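Padding, cropping and a grasp planner that would not settle

I spent most of Tuesday on the planner again. Lula is the small library I use to turn a point cloud and a goal into a list of joint targets for the arm and hand. It has worked well enough for boxes and mugs. With rounder things it kept changing its mind between one cycle and the next, and the hand would dither above the table until the timeout.

My first guess was noise in the depth. I logged 1,525 planning cycles in the simulator with perfect depth and the dithering was still there, so I could cross that off. Then I blamed the scoring function and lost the rest of the morning to it. 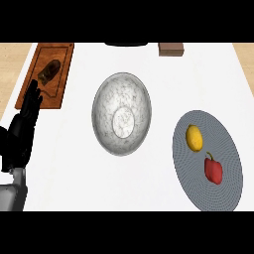
The fault was in how Lula handles letterboxed input. Nellau, the renderer I use, outputs wide images and pads them to a square before they go to the segmentation model. I had been passing the padded image straight through and undoing the padding afterwards, except that one code path undid it twice. Every mask from that path came back shifted upwards. For a lemon near the top of a big plate the shift hardly matters. For the plate itself, which runs right down into the bottom black band, the mask was clipped in one path and moved in the other, and the planner took the two results as separate objects.

The fix is two lines. Padding is now stored with the image and removed in one place, and any mask that touches the band is flagged as partial. Partial objects can be used as obstacles but are never offered as grasp targets.

I reran the same 100 start positions afterwards. Before the change, over 40 per cent of them timed out. Now 2 do, and both are cases where the wrist can't reach the goal anyway. I should filter those out before planning starts.

The Osei branch has the change if you want it, along with 161 lines of tests I should have written in April. It breaks old config files: rename pad_mode to pad and delete pad_undo. I haven't touched the collision margins yet. They are still too generous near the rim of a bowl, and that is next.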